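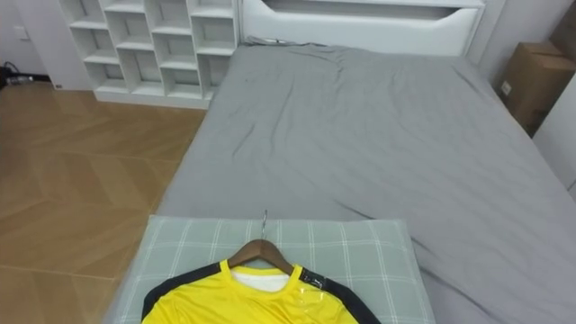

Uneslow: is the slow start worth it? (strategy, PC)

Forum > Strategy games > General discussion

tolmik
Posted 14 Apr 2018

Hello all. I have played Uneslow for three weeks now and I want to ask the people who finished a long campaign. I am in my second one, with the river people, and the first 88 turns were very quiet. I settle, I build the granary, I wait. Then suddenly two neighbors declare war in the same turn and I have no army worth the name.

Is this the normal rhythm of the game, or do I play it wrong? I come from Somarum, where you must fight from the beginning, so perhaps my expectations are wrong. English is my third language, so please excuse mistakes.

gravelcart
you're playing it fine, that's the game. The quiet part is where you are supposed to be scouting. If two neighbors attack together they've usually been allied for a while and you can see it in the diplomacy tab, small chain icon next to the banner.

pinewick
I disagree with gravelcart. The early game is too empty and the developers know it, they shortened it in the February patch and it's still too long. Scouting is one unit walking in circles. You can't call that gameplay.

gravelcart
One unit if you only build one. I build 3 and I have never been surprised by a double war.

pinewick
Three scouts before the granary? Your first city must be starving.

gravelcart
It grows slower, yes. Then it catches up. I don't see the problem.

tolmik
Thank you both. I did not know about the chain icon. I loaded an older save and it was there, 9 turns before the attack. So I had the warning and I did not read it.

But I have a second question. The income panel says I can keep a treasury of 3000 and everything above is lost. Is it the same for all peoples? I was saving for the big harbor and it feels like a punishment for being patient.

oldmapfolder
The cap is for everyone at the start. It goes up with the Counting House, which you can only build in a city that has a market. The tooltip is bad, it says "improves storage" and most people think it means food. I thought so too for my whole first campaign.

Regarding the slow start: try the Ebihara map before you decide. It is one long island chain, so you meet others late, but when you meet them it is by sea and you have time to see them come. The Forholm map is the opposite, everyone is in the same valley. If you liked Somarum then I would go with Forholm.

pinewick
Forholm is the only good map in the game, so at least we agree on that one.

oldmapfolder
I did not say it was the only good one.

kettle_and_co
Can I add a warning about Forholm, the AI in the north corner always takes the pass first. Always. If you start in the south, forget the pass and take the lake. I lost two evenings to this.

gravelcart
Not always. If you go there with your first settler instead of founding on the spot, you can get it. It costs you four or five turns with no city, so you need good nerves.

kettle_and_co
I tried exactly that and was one turn late. Maybe it depends on the difficulty? I play on the second hardest.

gravelcart
Ah, I'm on normal. Could be.

tolmik
I started on Forholm last night, from the south, normal difficulty. I took the lake as kettle_and_co advises. It is a very different game - I had my first fight on turn 14 and I lost it, but I enjoyed myself more than in the whole river campaign. The fish from the lake also make the granary less urgent, so I could afford the three scouts. I will continue the river people later, when I have the Counting House.

One thing I still do not understand is the culture points. They go up when I build nothing, and they go down when I build a temple. Is it a bug?

oldmapfolder
Not a bug. The temple has upkeep in culture until it has a priest assigned. Click on the temple, then on the empty circle.

pinewick
Another tooltip that doesn't exist. But sure, the game is perfect.

gravelcart
No one said perfect. I said the start is fine.

tolmik
The priest is assigned and the points go up again, thank you. I will write again when I know if I can hold the lake.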